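# Why maps have squares on them

Have you ever tried to tell a friend where you dropped something in a really big field? "It's near the grass" doesn't help much! I love maps, and my favorite part is the plain old grid, all those lines going up and down and side to side.

When I was little I drew a map of a make-believe island called Flondutia. It had a swamp, 26 caves and one grumpy dragon. My friend Shireen wanted to visit the dragon (on paper, of course), and I couldn't explain where he lived. So I drew lines across the whole island. I put letters along the top and numbers down the side, and then I could just say "D2!"

Blue lines of tape on a brown surface:
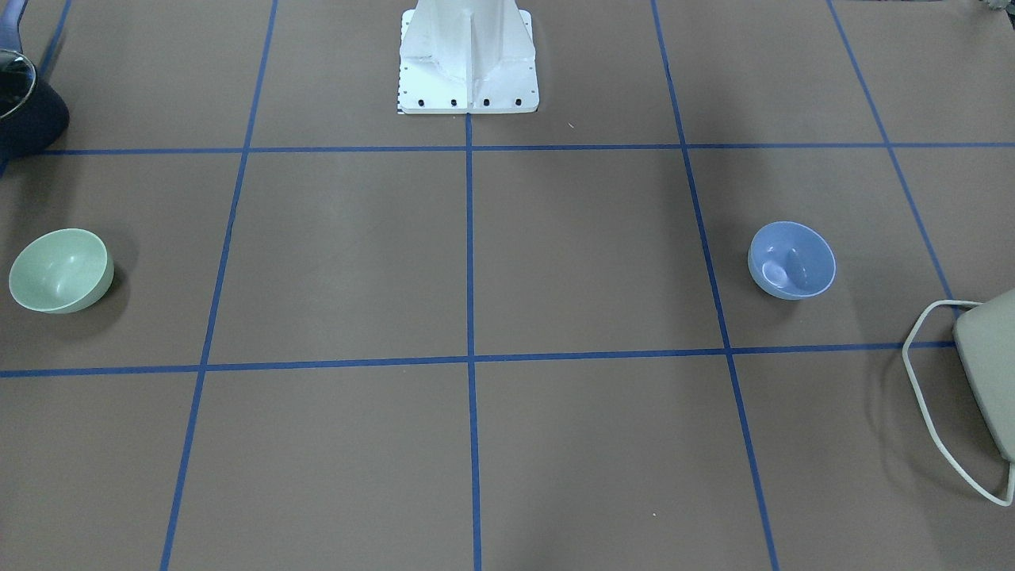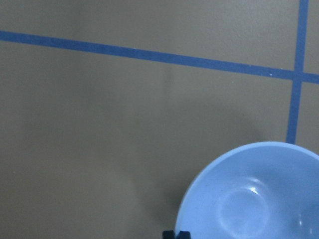
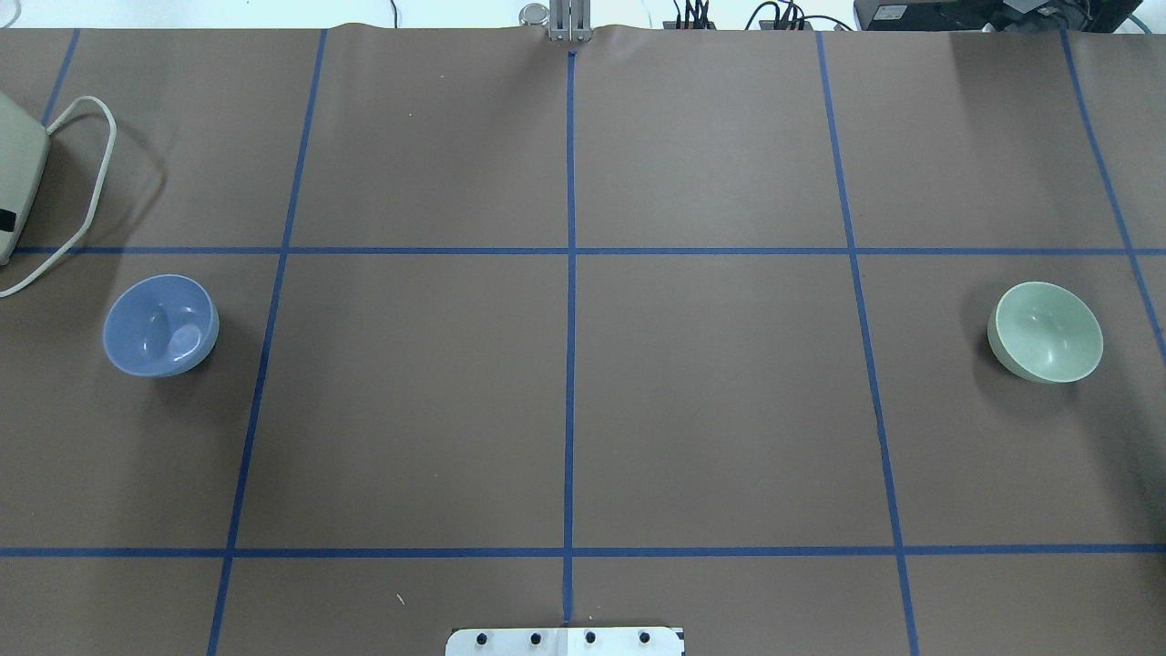

**Which do you say first, the letter or the number?**

On most street maps you say the letter first and then the number, so you'd say D2 and your friend would slide one finger down from the D and another across from the 2 until they meet.

Big maps need lots of squares. A map of a whole city might have 900 of them, and then you really do need the list of street names at the back.

Try it yourself! Draw an island, add your lines, and hide a treasure in one square. Then let somebody guess squares until they find it. My island still has a treasure in it, and Shireen is still guessing.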